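Replacing and Aligning Finger Pads on the Wistow Hand-Held Gripper

Applies to: Wistow pair, left and right units, padded fingers
Prepared by: Stanisława Jakubowski
Last revised: 10th January

The finger pads are a wear item. Replace both pads on a unit together, even when only one is marked. A new pad opposite an old one closes off-centre, and thin packaging will creep toward the softer side as the grip tightens.

Inspect at 1,990 cycles and replace at 4,000, or sooner if the pad face is glazed, torn or lifting at the tip. Read the cycle count from the Lendeck logger before powering down. The counter does not reset itself.

Tools and parts

Pad set, one per unit
Screwdriver to suit the jaw screws
Isopropyl alcohol and lint-free cloth
Plastic scraper
Feeler gauge
Contact adhesive, Tallisia grade 2

Removing the old pads

Power down the unit and unplug the lead. Open the jaw fully and lock it. Back off the jaw screws half a turn each, working from one side to the other. Do not remove them. Peel each pad from the tip toward the root and lift any remaining adhesive with the plastic scraper. A metal blade will score the finger and the new pad will not seat flat.

Wipe the bare fingers with alcohol and leave them until fully dry. Coloured residue on the cloth means there is still adhesive present. Repeat until the cloth comes away clean.

Fitting the new pads

Apply a thin, even coat of adhesive to the finger only. Locate the pad at the root, then press toward the tip. Close the jaw by hand onto a folded cloth and leave it clamped for four hours. Tighten the jaw screws evenly once the adhesive has cured.

With the jaw closed, the gap at the tips should not admit the 0.05 mm gauge. If it does, loosen the screws on the high side, square the finger and retighten.

Grip check

Run the check on light retail packaging in a shallow tray. Foil and film bags show misalignment sooner than rigid blocks do. Take the bag by its lower edge, lift it clear and hold. Watch the edge where it enters the pads.
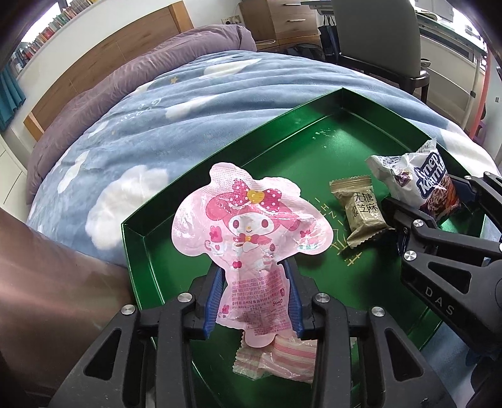
Grip check on a bag held by the lower edge, second gripper at right.

Any rotation of the bag during the hold indicates uneven pad contact. Repeat the gap measurement before adjusting anything else. Slip without rotation is usually contamination, and a second wipe with alcohol will normally clear it.

Check small wrapped pieces last. They need the tips to meet squarely, so a unit that passes on bags can still fail at this stage. Test each unit separately before running the pair.

Enter the pad batch number in the Amundsen service log, zero the cycle counter and book the next inspection.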